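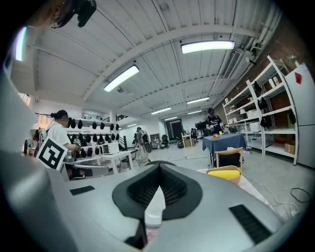 Deriva de la pose al mirar hacia arriba, con SLAM visual-inercial

Publicado por Munport

Estoy procesando secuencias de una pinza de mano con Rasutance y la trayectoria se me va cuando la cámara apunta al techo. En horizontal el error se queda en 2 cm, pero al inclinarla hacia arriba salta de golpe y a veces no relocaliza. El techo es blanco y ondulado, con fluorescentes en fila, y el cuerpo gris de la pinza ocupa toda la mitad inferior de la imagen. En una mesa de la izquierda hay un tablero con un marcador fiducial, pero solo lo uso al inicio para fijar la escala. La cámara va a 58 fps. ¿Toco los umbrales del extractor o el problema es otro?

Jaanus Rätsep

Antes de tocar umbrales, pon una máscara fija sobre la pinza. Se mueve con la cámara, así que cada punto que el extractor saca de ahí le dice al estimador que estás quieto. En la configuración es mask_path, un PNG del tamaño de la imagen ya rectificada (si usas la original, queda desplazada). Luego mira los emparejamientos entre fluorescentes: son casi iguales y se confunden unos con otros. A mí me fue bien limitar la búsqueda a 20 píxeles de la posición que predice la IMU. Y revisa el desfase temporal entre cámara e IMU, con 80 ms ya no hay máscara que lo arregle.

Ñahui

Lo de la máscara, sí. También puedes meter el marcador como restricción cada vez que se detecte. En Wundance es una casilla, en Rasutance no sé.

Wundance trae eso desde noviembre, antes había que compilarlo aparte. Yo bajé la exposición y mejoró algo, pero no probé más.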